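Workbench and Table Surfaces: Care of White Laminate Tops with Timber Edging

From the September issue of the Brunholm members' newsletter

The tables in the Brunholm sorting room have now been in daily use for seven years. The tops are white laminate on a particleboard core, with a solid timber strip along the edge. This item sets out how the tops should be cleaned, what should be kept off them, and how the edge strips are to be maintained over the coming season. It replaces the single page that was pinned beside the sink, which referred to a cleaning product we no longer buy.

Construction

The laminate sheet is 0.8 mm thick and is bonded to the core under pressure. The surface layer is a hard melamine resin over a printed paper. It resists water, tea, mild acids and most household cleaners. It does not resist abrasion nearly so well. Once the resin layer has been scratched through, the paper beneath will take up dirt and the mark can't be cleaned out.

The edge strip is a pale blond timber, glued and pinned to the core, and stands slightly higher than the laminate so that small items don't roll off the back. The joint between strip and laminate is the weak point of the whole table. Water left standing in it will soak into the core, which swells and does not go back down afterwards. Two of the older tables by the window already show a ridge from this. They can be used for sorting but should not be used for anything involving trays of water.

Daily cleaning

Clear the table completely before wiping. Small baskets and trays should be lifted, not slid. The undersides of the woven baskets pick up grit from the floor and drag it across the surface, and most of the fine scratching on the tops runs in the direction the baskets are usually pulled.

Brush loose material off first with the soft bench brush. Wipe with a damp microfibre cloth and a small amount of neutral detergent, working from the back edge toward the front. Go over it a second time with clean water. Dry with a cotton cloth, paying attention to the joint at the timber strip, and run a folded corner of the cloth along the full length of that joint.

A film of detergent left on the surface will dull it and attract dust. If the top looks streaky or greyish once dry, the usual cause is too much detergent. A second rinse will correct it.

Marks and stains

Pencil: a white vinyl eraser, then a damp cloth.

Ballpoint and felt marker: methylated spirits on a cloth, applied to the mark only, then rinsed. Keep the spirits well away from the timber, as they will lift the finish.

Adhesive from labels: warm water and detergent held on the label for five minutes, then a plastic scraper at a low angle. Metal scrapers and utility blades are not to be used on the tops. A trace of eucalyptus oil will shift what remains, and must itself be washed off with detergent.

Candle wax: let it go hard, lift it with the plastic scraper, and finish with warm water.

Small dark specks: these fall into two groups. Those that move under a fingernail are dirt or glue and can be treated as above. Those that don't move are either in the printed layer or are pinholes in the resin. Leave them alone. Rubbing at a fixed speck with a scouring pad produces a dull patch many times larger than the speck, and there are three such patches on the long table already.

Cream cleansers, powdered cleansers, steel wool and melamine foam blocks are all abrasive and have been removed from the cupboard. Please don't bring in your own. Bleach solutions are not needed for anything we do at these tables.

Heat

The laminate will tolerate a cup of tea. It will not tolerate a glue gun resting on its side, a soldering iron or a kettle base left running through the afternoon. Use the cork mats, which are kept in the second drawer. A blister in laminate cannot be repaired in place. The only remedy is to replace the sheet, and at that point it is cheaper to replace the top.

Timber edge strips

The strips were originally finished with a water-based matt varnish. On the front edges, where sleeves and forearms rest, the varnish has worn through in places and the timber is starting to grey. The back edges get less wear and are generally sound.

Refinishing will be carried out one table at a time. The method is as follows.

Mask the laminate with low-tack tape, set hard against the strip. Sand by hand with 180 grit, then 240 grit, along the grain only. Power sanders are not suitable, as the strip is narrow and the pad will tip onto the laminate. Vacuum, then wipe with a barely damp cloth and allow an hour to dry. Apply two thin coats of Vinar matt varnish with a 25 mm synthetic brush, leaving four hours between coats and denibbing lightly with 320 grit before the second. Remove the tape while the final coat is still slightly soft. Tape left on overnight tends to pull the film away at the edge.

Where the joint has opened, rake it out with a wooden skewer, blow out the dust and run in a fine bead of clear sealant before varnishing. Smooth with a wet fingertip. The table should then be left for a full day with nothing on it.

Where a pin head has come up proud of the timber, punch it 1 mm below the surface and fill it with a matching wood filler. Don't hammer it flush, as this bruises the strip and the pin will generally come up again.

Baskets and containers

The question of what to store on the tables comes up every year. The preference is for nothing to be left on them overnight, but in practice the dark woven baskets live at the back corners and this is accepted, subject to the following.
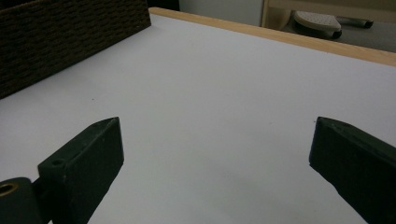
Each basket should have felt pads on its base. Self-adhesive pads don't hold on woven fibre. Use the sew-on type, four per basket, stitched through the weave with waxed thread. Pads should be checked at the start of each month and replaced once the felt is compressed or has grit embedded in it, and a pad full of grit will do more harm than a bare basket.

Baskets must be dry before they go on a table. Natural fibres and the dyes used on the darker colours can both bleed when wet, and a brown ring left on white laminate over several days may be permanent. If a basket has been washed, stand it on the wire rack for two days in a ventilated spot, turned on its side so that air reaches the base.

A tight weave will hold a surprising amount of dust. Vacuum the outside with the brush attachment, following the direction of the ribs, and tap the basket out over the bin, away from the tables. Loose ends of fibre can be trimmed with side cutters. Pulling them opens the weave.

Keep baskets a hand's width clear of the timber strip. Fibre rubbing against the varnish wears it in a line that is difficult to blend in later, and the gap leaves enough room to dry the joint without shifting everything.

Metal tins and wire trays are to stay on the shelving. The rims of the Lukáč tins are unfinished underneath and have left curved scratches on the table nearest the door.

Moving the tables

The tables are lifted by the frame underneath, with one person at each end. Lifting by the edge strip puts the load onto the glue line and has been the cause of at least one of the open joints. Before a table is moved, check that the foot levellers are wound in. After it is moved, set a spirit level across the top in both directions and adjust until it doesn't rock. A table that rocks will work its fixings loose over a few months.

Tops are not to be dragged against each other when tables are pushed together. Leave a 5 mm gap, or put a strip of card between them.

Materials and costs

The refinishing kit has been made up from stock and a small order from Brikum. The total spend for the year on surface care, including the varnish, sealant, felt pads, abrasives and replacement cloths, stands at $81. The quote for replacing all the tops came to $1,617 before fitting, so the work described here is worth doing properly.

Cloths are colour coded. Blue is for the table tops, yellow for the sink and draining board, and white cotton for drying only. Used cloths go in the lidded tub and are washed at 60 degrees without fabric softener, which leaves a residue that smears on laminate.

Spare felt pads and waxed thread are in the shallow drawer beneath the label printer. The varnish is on the top shelf of the metal cabinet and must be stirred, not shaken. Write the date on the lid when a tin is opened. Opened tins should be used within twelve months.

Any new blister, open joint or lifted corner should be entered in the maintenance book with the table number, which is stencilled on the underside of the frame at the left-hand end.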